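Tips > Home Office > Privacy and Accounts

Clearing Out Old Online Accounts and App Permissions

Last updated: April 22, 2024
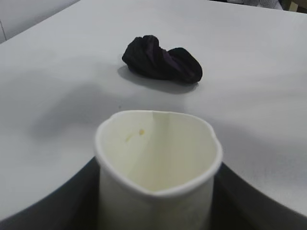 Old accounts pile up in the same way as the stuff in a junk drawer. You sign up to get a coupon or to read one article, and the account stays open for years with your email address, your birthday and maybe a card number in it. Clearing them out is a household chore like any other, and it goes better at a bare table with the laptop and a notebook on it. A paper cup can stay, and so can the odd black thing that looks like a sock waiting for its pair, but put the phone within reach, as you will need it for login codes.

Start with your email. Search for "welcome," "verify your email," "your account" and "unsubscribe." Write down every company that comes up. When I did mine last November the list ran to 129 names, and I had forgotten most of them. Do the same with any old email address you can still get into.

Next, look in the browser's saved passwords. There are usually a few sites in there that never sent an email. Add them to the list.

Mark each name K for keep or D for delete. If you haven't logged in for 2 years and nothing is stored there that you want, mark it D. Mine came to 105 deletions, done over several evenings.

Before you delete anything

Download what you want to keep. Photo sites and old blogs are the main ones. I had an account with Szabó, a photo printing shop, holding more than 1,000 pictures, and the download link took a day to arrive by email. Open the file and check it before you close the account.

Remove saved cards and addresses first. Some companies keep the record after an account is closed, and you want as little in it as possible. If there is a paid plan, cancel it and save the cancellation email. Closing an account does not always stop the billing.

Finding the delete button

Look under Settings, then Account or Privacy. If it isn't there, search the help pages for "close account." Heker, a recipe site I used to use, only had it at the bottom of the privacy policy. If there is no button at all, write to the contact address in the privacy policy and ask for the account and the data to be deleted. Keep a copy of what you sent.

Uninstalling an app does not delete the account behind it. Log in on the website and do it there, then uninstall.

Sign in with another account

Many sites let you log in through a social network or your main email account. Each one gets a connection that stays on until you turn it off. In the main account, go to Security or Apps and look for a list of connected apps. Read what each one is allowed to see. A quiz app called Arus still had my friends list and my hometown. Remove the ones you don't use, but check first that you can get into the ones you are keeping with a password of their own.

Phone permissions

Go through location, contacts, microphone and photos one at a time.
- Location: set to "while using" for maps and weather, off for games and stores.
- Contacts: off for anything that isn't for calling or messaging.
- Microphone: off unless you talk into the app.
- Photos: pick "selected photos" if the phone offers it.

If something stops working, you can turn the permission back on in the same place.

Keeping it down

Use a separate email address for stores and newsletters. Check out as a guest when you can. I keep the list in the notebook and add a line when I open a new account - Astar, the garden supply store, is the latest one on it.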